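Why does a blind have slats?

Look at a window at school or at home. It may have curtains, or it may have a blind. A blind with slats is a clever way of looking after daylight, and it works without any electricity.

Daylight comes from the Sun. It travels in straight lines, and it keeps going until something gets in its way. Glass lets nearly all of it through, so on a bright morning a room with a big window can be too bright to work in. The light bounces off the paper and makes you screw up your eyes. This is called glare.

A horizontal blind is made of long, thin strips called slats. They hang one above the other on cords. When the slats lie flat, light slips through the gaps between them. When they are tilted, they overlap a little and most of the light is stopped. You can also stop halfway. Then the light hits a slat, bounces up to the ceiling and spreads out softly over the whole room.

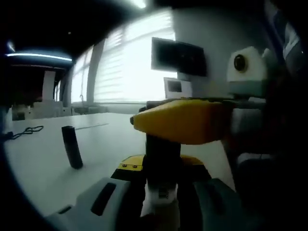
White tables help with this too. A white surface sends back most of the light that lands on it, and a black surface soaks most of it up. Put a black pen on a white table and it is very easy to find. Put the same pen on a black table and you might have to feel for it.

Pale slats with the Sun behind them seem to glow. Some of the light is squeezing round their edges, and if they are thin a little may come through them as well. Anything dark standing in front of a bright window looks darker still. Your eyes set themselves for the bright part, so the dark part loses its detail.

Shadows tell you about the light as well. A bare lamp makes a shadow with sharp edges. Light that comes through a blind arrives from many directions at once, so the shadow is faint and its edges are blurry.

Try it yourself

You need a table near a window with a blind, a sheet of white paper and a marker pen.

Stand the marker upright on the paper. Open the slats and draw round the shadow with a pencil. Now tilt the slats halfway and look again. Is the shadow paler? Can you still see where it ends? Ask a grown-up to help with the cords, and never put them round your neck.

Floor Goossens, aged nine, tried it in her classroom and wrote: "With the blind nearly shut I could not find the shadow any more."

Words to know

Slat: one strip of a blind.
Glare: light so bright that it is hard to see.
Reflect: to bounce light back.

Text: Josefien Timmermans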